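Stetach Bench Support
Ticket 136: Mabula cell drops the lid, then says it went fine
Status: Resolved (watching)
Category: Gripper / calibration
Priority: Normal, raised to High after the noise

Original report

The Mabula cell is running the kitchen routine: lift the lid off the pot, take the food out, put it on the plate, lid back on, dishes in the rack. It was solid for most of October. Now it closes on the lid knob, starts up, and somewhere on the way the lid slides out and lands back on the pot with a sound like a dropped cymbal. The arm carries on to the park position holding nothing at all, and the log reads GRASP OK.

Tried so far: restart of the controller, restart of the arm, a stern look. The Zovo software is on the current release. The lid isn't chipped. Please advise before it is.

Reply 1, 9:40 a.m.

Does it miss the knob, or does it get the knob and lose it? Those are different afternoons. Run the lid step alone at reduced speed, stop it right after the close command, and look at the wrist view before the lift starts. While it's stopped, note the finger width that Zovo reports.

Reply 2, 10:25 a.m.

Stopped after the close as asked.

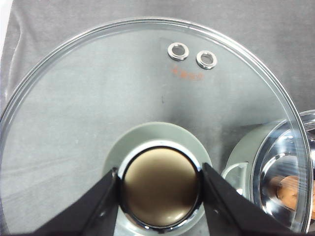 Wrist view at the stop, fingers closed on the lid knob.

So it gets the knob. Both fingers are on the chrome ring, one each side, with the cap showing between them, and I can't fault the aim. Reported width is 2 mm bigger than the width we saved when the lid step was taught. Same knob, same lid, so either the knob has put on weight or the gripper is telling stories.

Reply 3, 10:50 a.m.

My money is on the gripper. The Tokolar fingers find their zero by closing on each other at power-up. If there is anything between the pads at that moment, or a pad is lifting at the corner, zero lands in the wrong place and every width after that is off by the same amount. The close command then stops early, thinks it has arrived, and squeezes with whatever force is left over, which for a smooth metal ring won't be enough.

Power the arm down at the switch, not from the screen. Take both pads off (one screw each, from the back, and they roll, so put a tray under them). Wipe the finger faces and the backs of the pads with alcohol. Look hard at the adhesive strip.

Reply 4, 11:35 a.m.

Found it, or found something. The strip behind the left pad had crept out at the bottom and folded over into a neat little cushion. The right one was fine. Replaced both strips from the spares drawer, torqued the screws, powered up with the fingers clear of everything. Width at zero is now zero. I felt unreasonably proud of this.

Before going back to the full routine I moved the arm out to the overview pose to check that the taught points for pot, plate and rack still made sense after the re-zero.

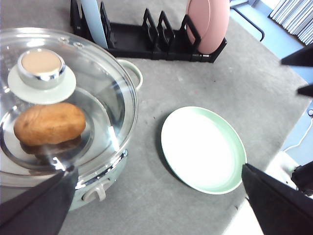

The points were fine. The pot point needed no change, the plate point needed no change, and the rack point was out by less than I care to argue with. I then ran the lid step on its own, 30 times in a row, at normal speed. No drops. Reported width agreed with the saved one every time.

Then I ran the whole routine and it stopped at the rack with a force limit error. Of course it did.

Reply 5, 1:15 p.m.

Send the settings for the rack step. If someone raised the closing force to cure the lid, that change may be global, and the rack step wouldn't have minded it while the zero was wrong. Now the zero is right and you're getting all the force you asked for.

Reply 6, 1:50 p.m.

Guilty. Closing force was turned up two weeks ago "to be safe" and the note about it was in my own handwriting. Put it back to the taught value. The error stayed, so there was a second problem hiding politely behind the first. 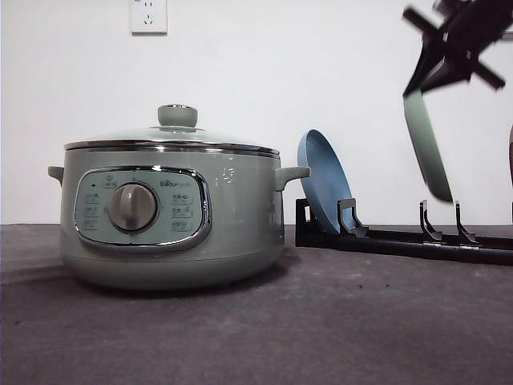

Rack placement depends on the tool length entry, and ours was measured with the old strips on and the old force, so I measured it again from the flange to the pad tip. I then slowed the lowering move and watched it from the bench. The grip is right up at the handle end, so the green pan hangs nearly its full length below the fingers, edge-on, straight over the empty slot between the two right-hand dividers. With that much pan under the fingers, a small error in the wrist angle is a much bigger one down at the rim. The saved angle was a touch off. I trimmed it, saved it as a new point, and left the old one in the file with "DO NOT" in front of its name.

Reply 7, 2:20 p.m.

Good. Two more things while you're in there. Set the lift check so that Zovo reads the finger width again at the top of the lid lift, not only at the close. That's why it told you GRASP OK with empty fingers: it asked once, at the bottom, and never asked again. And cap retries at 3, then stop and wait for a person. An arm that keeps trying a glass lid forever is a glass budget.

Reply 8, 3:30 p.m.

Both done. The lift check is in the lid step and in the rack step. Tested it by holding the lid down with a gloved hand at slow speed, other hand on the stop button. It noticed, complained, tried again, and gave up on the third go like a reasonable machine.
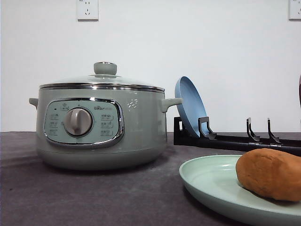 Full routine has been running since a bit after two, at normal speed, with no force errors and no cymbals. I'm leaving the reduced speed on the rack lowering move until tomorrow because I don't trust it yet, and it probably feels the same way.

Changes made, for whoever opens this next:

Pad strips replaced, left and right
Gripper re-zeroed from cold, fingers clear
Closing force back to taught value
Tool length measured again and saved
Rack wrist angle trimmed, old point renamed
Lift check added on lid and rack
Retries capped at 3

Open items: order more Tokolar strips, the spares drawer is down to nearly 2 sets and one of those has no backing paper. Add "check left pad, bottom corner" to the weekly sheet.

Reply 9, 3:45 p.m.

Strips ordered. Marking this resolved, watching until the rack move is back at full speed. If the width drifts again, reopen this ticket and don't touch the closing force.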